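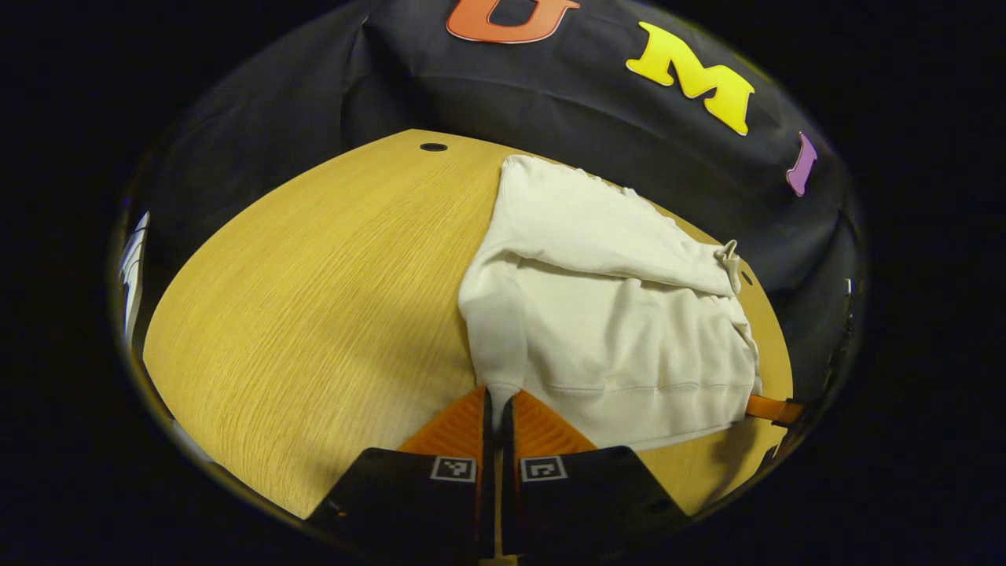 Subject: Re: [gripper-users] Pads slipping on heavy knits

On a morning in August, someone at the Flirkarbridge bench wrote:

> We swapped both finger pads on unit 502 and now it drops
> sweatshirts by the sleeve about half the time. T-shirts are
> fine. Is this the new pads, or did we lose the calibration
> when we took the fingers off? The Gautier notes only say
> "refit and check."

Probably both, a little. We keep one hand-held unit going for garment work and had the same trouble after our last pad change.

Start with the pads. Ours come from Buvus and feel slick out of the bag. Wipe them with a damp cloth, let them dry, then open and close the fingers 30 times on a scrap of sweatshirt fabric. Check that the ribs on the left and right pads line up when closed. If one pad sits high, the tips touch before the rest does and a thick sleeve slides out.

Then the fingers. Each screw goes back in by hand first, and you tighten with the fingers closed, not open. We tightened ours open the first time and had a gap on one side.

Last, the markers. If a finger plate has moved even slightly, the opening width read from the tags will be off. Close the fingers fully, zero the width in Enix, and save it under a new name – it will overwrite the old file without asking. Clean the tags while you are there. Lint on a white border is enough to lose one.

For a test we do 20 sleeve pinches on a cotton sweatshirt, picking it up crumpled and never folded. Two drops or fewer and it goes back to work.

What width do you get with the fingers fully closed? Please post it before and after zeroing.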